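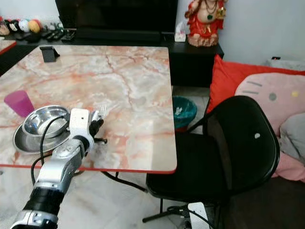 Cable routing is treated as the last job in setting up an arm, and it ought to be the second, straight after bolting down the base. I have held this view since June, when I went through the service notes for the Rinari cell and found that most of the stoppages had been put down to "gripper fault". The grippers were sound. The connector at the wrist had been pulled, a little at a time, by a lead that was too short for the last joint.

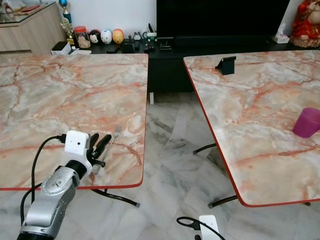
A wrist lead has to be long enough for the worst pose and short enough to stay out of the work. These two demands conflict, and most installers settle the matter by leaving slack. An external cable looping from the wrist housing down the side of the arm is easy to inspect and cheap to replace. It can also catch on a table edge. I would still choose it over an internal run, provided the loop is checked at full wrist rotation in both directions before any program is loaded. On our cell the lead was 80 mm short. The replacement took 30 minutes to fit, most of it spent on the clips. 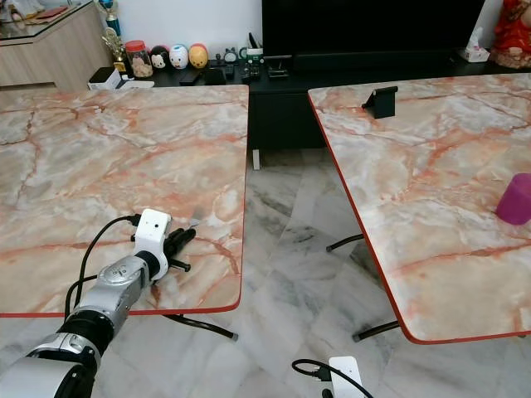
Fionnuala Hayes disagrees, and wrote to say that a clip check once a month would have caught the fault whatever the length of the lead, and that Daltance had run 1092 hours on the original part with no stoppage at all. She would spend the time on finger alignment.

I accept the hours. A monthly check finds a loose clip — it does not find a lead that goes tight in one pose out of many.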